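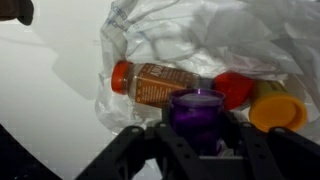 Burix opens Grumetti programme on public attitudes to technology

Nescombe, Tue 6 November – Burix, the technology research and publishing firm, has opened a programme of work on how new technology is presented to general audiences in film, television drama and popular fiction. The programme is called Grumetti and will run for 36 months.

The first stage is a catalogue of 1453 screen and print titles released in English. Each title is coded for the type of technology shown, the role it plays in the plot and the outcome for the main characters. Coding is done by two readers working separately, and a third settles any difference between them. The coding guide was fixed in September and will not be changed during the first stage.

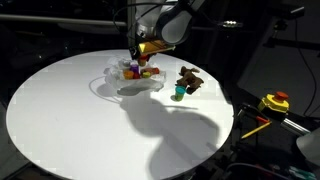

Titles are included if a device, system or technical process has a direct effect on the story. Background use of telephones, cars or household equipment does not qualify. Documentaries and news programmes are left out, as they are covered by a separate Burix index.

The second stage is a reader and viewer survey. Respondents will be asked about their trust in specific technologies before and after watching a short drama, with a follow-up questionnaire at a later date. Fieldwork will be managed by Jafarzadeh, which has carried out survey work for Burix for over 3 years. Burix will hold the data and publish the method in full – including the questions, the sampling plan and the response rates.

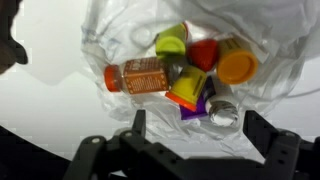
Availability

The catalogue will be released in parts, free of charge, as plain data files with a written guide. Schools, libraries and production companies may reuse the files if the source is credited. Survey results will follow once checking is complete.

Corrections to catalogue entries may be sent in writing to the Grumetti desk at the Nescombe office, quoting the title and year of release.

About Burix

Burix publishes research, indexes and reference material on technology and its use. Its head office is in Nescombe.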